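Wutton Laundry Terms: data card

A bilingual glossary and survey table of household linen and textile care words, English and Canadian French. Maintained by Lise Ouellet and Farah Tarigan. Current release: September.

What is in it

The main table, terms.csv, has 3511 rows. Each row is one word or phrase as used by one respondent for one item or task. Respondents were asked in writing what they call a thing at home, then what they would call it in a shop. The two answers often differ, and both are kept.

Columns are term, language, region, setting (home or shop), item_code, respondent_code and note. The note column is free text and has not been tidied. Spelling in term is as the respondent wrote it, including accents left off. 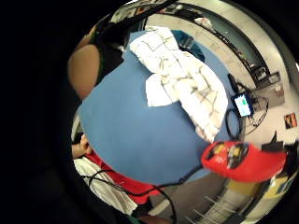
Item codes follow the Demlow scheme, a flat list of 201 codes grouped by use. The grouping causes trouble with small flat cloths. A white cloth with thin brown and tan checks, crumpled up on a blue surface, could go under K04 (tea towel) or T11 (small tablecloth), and respondents split on this sort of thing all the time. Where the written answer did not settle it, the row carries K00, which means kitchen or table, unspecified. Do not merge K00 into K04. Lino Parisi tried this for the first release and it skewed the counts for the Maritimes badly enough that we had to withdraw the regional table.

Collection

Questionnaires went out by mail and by web form. The target was 1000 returned forms; 900 came back usable. A form was dropped if fewer than ten items were answered or if the region field was blank. Forms answered in both languages were split into two records that share a respondent code and have the suffix -e or -f.

Paper forms were keyed twice, by different people, and compared with the Plimivo diff tool. Disagreements went to Morag Urquhart, whose decision is in the file adjudication.csv. She used the following rules, in order:

1. If one keying matches a term already in the table for that item, take it.
2. If both match, take the one closer to the handwriting and add "hand" to the note column.
3. If neither matches, enter the term as read and set the note to "new". 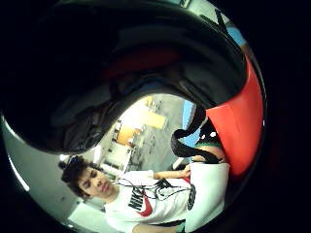

4. If the term cannot be read at all, leave the row out and log the form in unread.txt.

Known problems

"Serviette" is recorded in both languages with different meanings. Filter on language before counting it, or table napkins and bath towels will end up in one bin.

"Dishcloth" and "dishrag" were collapsed in the first release. They are separate again, but the older respondent codes have not been rechecked against paper.

Prairie respondents are thin, and nearly all of them are from cities. Northern respondents are too few to report on and have been coded as region X.

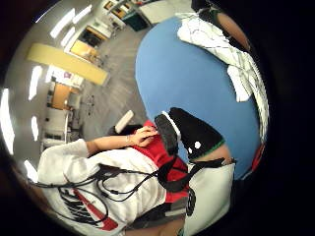

The Viklund mapping file, which links our codes to shop categories, is out of date and will be dropped in the next release. Nives Piras has a partial replacement. Ask before using it – the code lengths are different and a plain join will fail without a warning.

Files

terms.csv – main table, UTF-8, comma separated
items.csv – item codes with short definitions
adjudication.csv – keying decisions
unread.txt – forms logged under rule 4
viklund_map.csv – old mapping, see above

Licence and contact

Free to use for research and teaching with credit to the Wutton glossary. Corrections should quote the respondent code and item code. Please send them as a plain list, one per line.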